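okay I've been promising this thread since April so let me pour a coffee and do it properly. how I finally learned to pack light(er) after a lifetime of dragging half my closet across the country 🧵

1/ first you have to understand the family I come from. my mother took an iron on every vacation. an IRON. so please be gentle with me

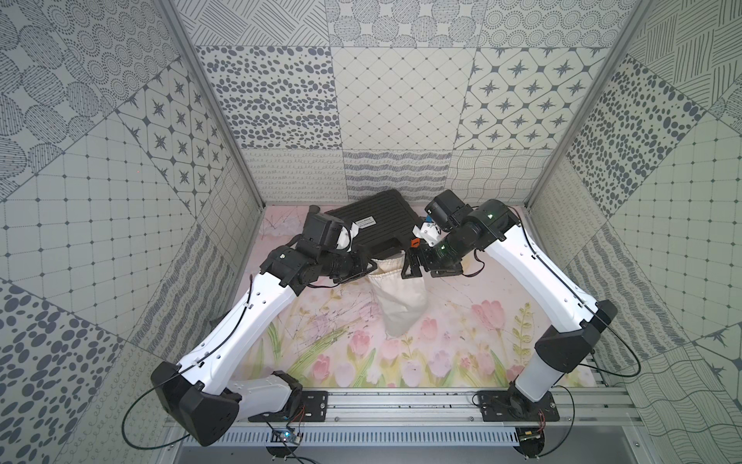 cloth bags and hard cases, the two sides of the great argument
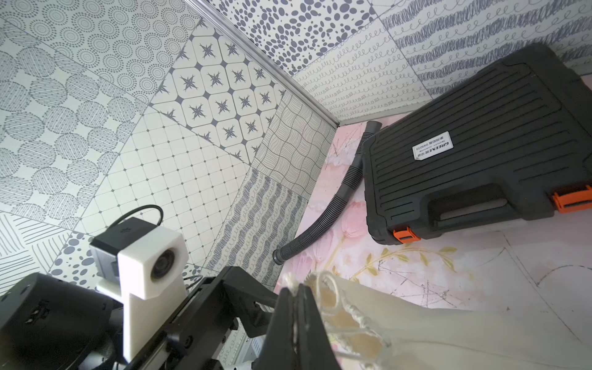
Hestport, 10 September 2026

2/ I'm writing from the ferry terminal, with one bag at my feet and a boat that is running late, so you're getting the long version, my dears

3/ the person who started me on this is Kalliopi Vasić, who I shared a cabin with years ago on the way to Hurville. she had one little shoulder bag for 7 days away. I had two suitcases and a tote and I could not find my toothbrush in any of them

4/ she didn't lecture me at all! she just asked what I'd worn the day before and what I was planning to wear the next day, and I realized it was the same cardigan. it was always going to be the same cardigan

5/ so that's where I'd start. before your next trip, write down what you wore on the last one. mine was two pairs of pants, four tops, the cardigan, and one dress I put on for dinner and took off again because it itched

6/ shoes are where I still struggle. I wear the heavy pair on the boat and pack the flat ones, and I've made my peace with looking a bit silly on the gangway in warm weather

7/ toiletries: I decant everything now. a 50 ml bottle of shampoo gets me through a week easily, and I have a LOT of hair (those of you who've met me will be nodding)

8/ books. oh, books. I let myself have one paperback of some 200 pages and then I trade it wherever I'm staying. last time I left a mystery and came home with a history of salt, and I loved it so much that I've bought it for three people

9/ someone always asks about medicine and chargers. those go in the bag you carry on your body, every time, even if it's a short hop. I learned that one at two in the morning in Vasitz and I'd rather not go into it

10/ Alžběta Kováčik wrote to me after my last thread to say she packs everything, takes a walk around the block with it, and then unpacks whatever she was cursing by the corner. I've done it twice now and both times it was the hairdryer

11/ oh, and leave room for coming home! I never used to, and then there'd be a jar of honey wrapped in a sock, and a scarf for my sister, and me sitting on the lid

12/ they've just called the boat so I'll stop there. tell me the one thing you always bring and never use, I'll read them all on the crossing if the signal holds 💛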